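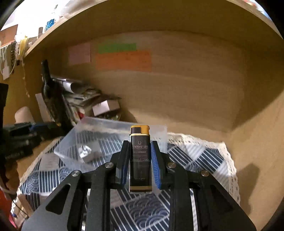

Berkness Air Day: Frequently Asked Questions

When is the air day?
It takes place on the last Sunday in May. Gates open at 8:30 a.m. and the flying display starts at noon. The airfield closes to the public at 6 p.m.

How much are tickets?
Adult tickets are $29 when bought online. Children 13 and under get in free with a paying adult. Tickets are not sold at the gate, and we stop selling online when the parking fields are full.

Which aircraft will be flying?
The current list is on the Display page. It includes the Rameck formation team, two vintage trainers, a glider aerobatics act and a rescue helicopter demonstration. Aircraft can drop out at short notice because of maintenance or other duties. We update the list as soon as we hear from the operators.

What happens if the weather is bad?
The event goes ahead in rain. Low cloud or strong crosswinds may shorten the flying or change its order. Display pilots need a cloud base of at least 2000 feet for the full formation routine, and they fly a flatter version when it is lower. Tickets are not refunded if individual displays are canceled. If the whole day is called off before gates open, you will get your money back on the card you used.

Where do I park?
Follow the yellow signs from the county road. Parking is on grass and is included in the ticket price. Accessible parking is beside Gate 2 on a hard surface. Please have your permit on the dashboard when you turn in. Navigation apps often send people to the flying club entrance, which is closed to visitors all day.

Can I bring a chair, a tent or a ladder?
Folding chairs are fine. Tents, windbreaks and stepladders are not allowed along the crowd line. Small umbrellas are allowed but must be closed during the flying.

Can I bring a drone?
No. Drones may not be flown anywhere on or near the airfield, and they will be held at the gate until you leave.

Are dogs allowed?
Assistance dogs only. Jets are loud, and parked cars get hot.

Is there hearing protection for children?
Ear defenders can be borrowed from the Roketti children's tent for a refundable deposit. Supplies run out by late morning, so bring your own if you have them.

Can I look inside the aircraft on the ground?
Some of them. Percy Ticona runs the static park, and the crews decide when their cockpits are open. The Öztürkmen transport usually has the longest line, and it closes an hour before the flying starts.

I have lost something. Who do I contact?
On the day, go to the information tent by the control tower. From Monday, email the office and mark it for Birsen Yazıcı. Unclaimed items are kept until the end of June.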